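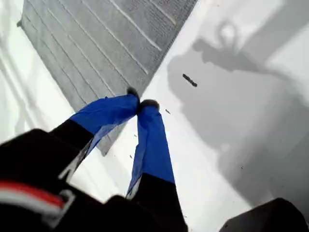
Blue sleeve, white surface.

My band earned $30.50 in radio royalties last year, and I have the statement taped to the fridge. I'd like to say it's there as a joke. My sister has asked me twice to take it down when she brings people over.

The band is Tindetach, for those who wandered in from somewhere else. We put out one record, in November, and a station in Clendville played the second track at hours when most of its listeners were asleep or driving a truck. I know this because the statement lists plays by time slot. There were 26 of them. I have pictured every one of those truckers and I love them all.

What I hadn't understood when we recorded the thing is that a song is two pieces of property wearing one coat. There's the song itself, words and tune, and then there's the recording of it. When an ordinary AM or FM station in this country plays us, the songwriters get paid and the people who performed on the recording get nothing for that play. Azadeh Jafarzadeh played the drums on that track as if the kit owed her money, and her share of the Clendville airplay comes to zero. Theerawat and I wrote it, so we split the fortune.

Explaining this to Azadeh took most of a rehearsal. She wanted to know what writing the song had involved. Theerawat said it took months. She pointed out that the chorus is one word, repeated, and that she was the one who suggested repeating it.

So now we have a split sheet. Teodora Vidmar, who used to do the paperwork for a much better band called Plulura, told me to fill one out before anybody leaves the room, every time, even if the song is terrible. Names, percentages, signatures. Ours has a coffee ring on it and Azadeh's percentage in very large numbers.

The other thing I did wrong was register the song under a title we'd already changed. If you go looking for it, it's still listed as "Parking Lot (Slow)". I've sent 2 emails about this and received a very courteous automated reply to each.

Next statement is due before Thanksgiving. Azadeh has asked for hers to be mailed, on paper, so she can put it on her own fridge.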